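16/05/2020

# Getting the bottles out of the house

We drink a lot of things that come in plastic bottles. I'm not proud of it, and the garage is less proud than I am. In December I found that the empties had formed a sort of drift behind the chest freezer, and I have been trying out systems ever since. What follows is what survived.

## One basket, and a small one

The big bin was a mistake. A big bin says "plenty of room" for three weeks and then you need a friend and a hand truck. I now use a little waste basket, the kind you'd put beside a desk. Three or four good-sized bottles and it's full, so it gets emptied, so it never smells like the inside of a juice carton.

Get one with holes in the sides if you can. Air gets in around the bag, and when you pull the bag out it doesn't fight you with that suction thing solid bins do. If yours is solid, drill a couple of holes near the bottom. Put it upside down on scrap wood first and go slowly, or the plastic cracks and you own a very ugly lampshade.

## Liners

Clear ones. I held out for years with the leftover black bags from the yard, and what I learned is that any member of my family will put a banana peel in a bag you can't see through. With a clear bag you catch the peel on Monday instead of finding it by nose.

Buy the bag a size bigger than the basket and fold plenty of it over the rim. Skimpy bags slide down the first time a bottle lands in them. If you have the right size and it still slides, a big rubber band goes around the outside, just under the lip. My rolls have 30 bags on them and I keep the spare roll in the bottom of the basket, under the bag in use. This is my one idea that my brother-in-law, Cormac Fahy, has stolen. 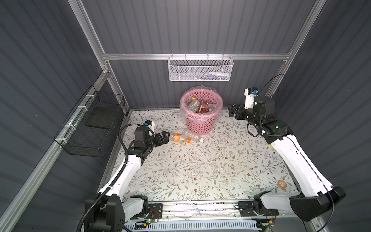
*Pink basket, clear liner, one more bottle lying on the mat.*

## Before they go in

Rinse with whatever water is already in the sink. Half an inch, cap on, shake, pour. You're not sterilizing anything.

Let them drain upside down in the dish rack if there's space. There is never space. Lean them in the corner of the sink and come back later.

Caps: ask your town. Ours wants them left on, the next town over wants them off, and the two trucks pass each other on the bridge. Same with labels. I used to peel every one of them until I read the leaflet, and I would like those evenings back.

If you return bottles for a deposit, don't crush them. The machine has to read the label and it has no sense of humor. If yours go in the curbside bin, squash them flat from the bottom up with the cap loose, then tighten it so they stay squashed.

## Stacking

Put them in standing up, neck at the top. Laid flat, the first bottle makes a bridge across the basket and everything else sits on it, and you think you're full when you're half full. Odd shapes go around the outside and the fat one goes in the middle.

## Where to keep it

Against a wall, near where people finish drinks, which in our house is the back door and not the kitchen. I had it under the sink for a year and the bottles piled up on the counter directly above it. Nobody here will open a cupboard for a bottle.

Under the basket I put down a wipeable mat. Something with a bit of a pattern, because drips of cola show on plain cream like a crime. An offcut of shelf liner does the same job if it's wide enough.

## What it costs

Cormac keeps a running tally of his deposit returns on the fridge and is up to 216 bottles. He has already spent the money on a nicer basket.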